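Chapter 6. Loss of Tracking and Unintended Motion
Reading time: 2 minutes

A teleoperated arm moves only as safely as the pose data it receives. In the Silasmont incident, a Fledis arm swung 36 cm in one control cycle while its operator's hand was nearly still.
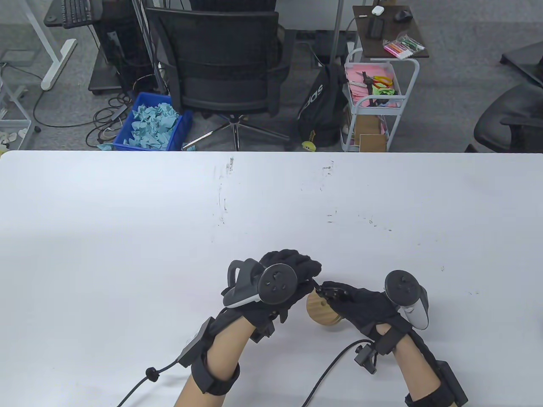
Cable strain was the root cause. The wrist connector had backed out far enough to drop packets, and the controller treated the first packet after each gap as a valid command. A cable that runs from a wrist module off toward the corner of the table, as the one on the left arm does, is pulled each time the operator reaches forward.

Stevens logged 22 dropouts in the June trials. Only 2 tripped the watchdog, which had been set too slow.
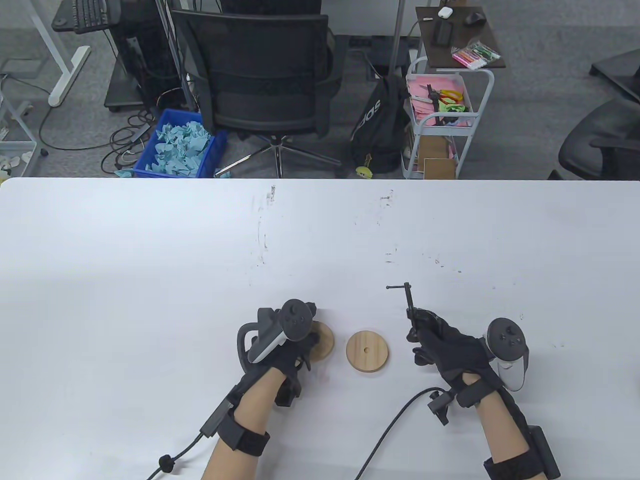

The remaining dropouts were bridged by interpolation and left no alarm in the log. Section 6.1 derives the jump limit that would have stopped the arm. Section 6.2 covers strain relief.

Last updated: 16 September 2021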